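Quiénes somos – Plorora

Plorora graba demostraciones de tareas manuales para equipos que entrenan robots de dos brazos. Trabajamos en una nave de Rantala y entregamos los datos ya revisados y etiquetados.
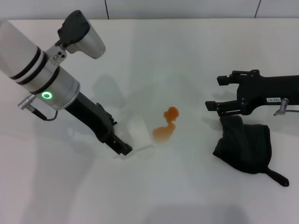 ¿Cuántas demostraciones hacen falta para que un robot aprenda una tarea?

Depende de cuánto cambien las condiciones de una vez a otra. Para una tarea corta, con objetos fijos y una sola posición de partida, solemos empezar con 175 episodios. Si el objeto se deforma, como un trapo o una bolsa, o si varía el sitio donde hay que actuar, la cantidad sube bastante y conviene decidirla después de un primer entrenamiento de prueba.

Cómo empezamos

La empresa la fundaron Nazanin Salehi y Esko Rissanen. Los dos venían de un laboratorio de manipulación donde se pasaban más tiempo arreglando datos que entrenando modelos: episodios cortados a medias, cámaras desincronizadas, tareas descritas con una sola palabra. Al principio alquilaban dos puestos y teleoperaban ellos mismos por las tardes. Ahora somos 15 personas.

Qué hacemos

Una persona maneja los dos brazos a distancia y realiza la tarea completa. Guardamos el vídeo de las cámaras, las posiciones de las articulaciones y la apertura de las pinzas, todo con la misma marca de tiempo. Después otra persona revisa el episodio y escribe en una o dos frases lo que se ha hecho.

Las tareas domésticas son la mayor parte del trabajo: limpiar líquidos derramados en una mesa, doblar tela, abrir y cerrar recipientes, recoger cubiertos. Los derrames nos los piden mucho. El líquido no tiene una forma fija, refleja la luz y cambia en cuanto se toca, así que variamos el color, la cantidad y el punto de la mesa según una hoja de condiciones que se prepara antes de cada tanda. También usamos objetos transparentes, que a las cámaras les cuesta distinguir sobre una superficie blanca.

Los episodios fallidos se conservan en una carpeta aparte, con el motivo anotado. Algunos clientes los quieren y otros no.

Nuestro conjunto más grande hasta ahora es Skandley, dedicado a la limpieza de superficies, con 2.839 episodios. Lo terminamos en noviembre. Una parte, 330 episodios, se reserva para evaluación y no se entrega con el resto.

El equipo

Nazanin Salehi – dirección y relación con clientes.
Esko Rissanen – puestos de trabajo, calibración y mantenimiento de los brazos.
Baoshan Deng – formato de datos, sincronización y entregas.
Magnus Dalgleish – coordinación de teleoperadores y turnos.
Aarne Ahonen – revisión y etiquetado.

Los teleoperadores tienen contrato fijo. Cada uno practica dos semanas antes de que sus grabaciones entren en un conjunto, y los turnos ante los mandos duran 50 minutos, con descanso entre uno y otro.

Trabajar con nosotros

Si necesita datos para una tarea concreta, mándenos una descripción y, si lo tiene, un vídeo de una persona haciéndola. Contestamos con una propuesta de condiciones y un plazo. Las visitas a la nave son por la mañana, a partir de las 9:30, con cita previa.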